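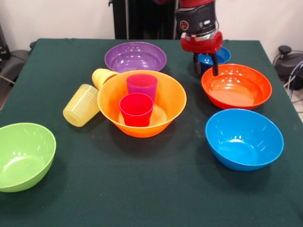

Are you sure it's learning the task and not just learning your table? That was the first comment under my last entry, from a reader who signs as Vusitz, and it has been rattling around in my head all weekend. So it's Sunday, 2 March 2025, I have a pot of coffee and a pile of result logs, and I'm going to try to answer it properly.

Quick catch-up for anyone who skipped November (I don't blame you, November was mostly me complaining about calibration). The task is cups into bowls. The policy gets a short sentence, something like "put the yellow cup in the orange bowl," plus the camera view, and it has to work out the rest. We train on demonstrations, me driving the arm by hand and trying not to sneeze. The set I used for this round, which I've been calling Prakik, has 493 demos in it. My wrists remember every one.

Okay, so the comment. Vusitz is partly right, and it stings a little! With the bowls left where they sat during the demos, you can give the thing a nonsense sentence and it will still go pick up a cup and drop it in a bowl, very pleased with itself. It's reading the layout and sort of skimming the words. I'd suspected that for a while but I hadn't measured it, which is a bad habit of mine.

What I did this week was throw out the neat arrangements. For the new set, Condmont, I shuffle all the bowls before every demo, cups can start standing up or lying down, and sometimes there's already a cup or two sitting in a bowl before we begin. I also pick the sentence after the shuffle, so I can't set up the table to suit it. It's slow going. I got 339 demos done before I ran out of patience, so it's a smaller set than the old one, and I fully expected it to do worse.

Then 200 test trials for each policy, same starting layouts for both, all shuffled. The Condmont one came out clearly ahead on going to the right bowl, fewer demos and all. I danced around the office chair a bit. Where it still falls apart is colors that sit close together. Ask for the red-orange bowl with the orange one on the table and it dithers between them, hovering, and then commits to the wrong one with total confidence. Blue against the darker blue is nearly as bad. I'd be annoyed, except that I've grabbed the wrong one myself while recording demos, so some of that confusion is probably mine and it learned it faithfully.

Cups on their sides are the other sore spot. The fingers come straight down the way they would for a standing cup, nudge the thing, and off it rolls. I recorded too few of those, simple as that, and they're the boring ones to do so I kept putting them off.

So, two jobs for this week. First, go back through the demos and check every sentence against the bowl I really used (ugh). Second, try the Vuorinen trick of training with a share of mismatched sentences where the right answer is to hold still - I like the idea a lot, but I worry the arm will just get shy and sit there. If it does, I'll post the numbers anyway.

Vusitz, if you're reading, the old one learned my table. The new one, I think, has started listening. Ask me again when I've swapped the green cloth for something else, I've been avoiding that one.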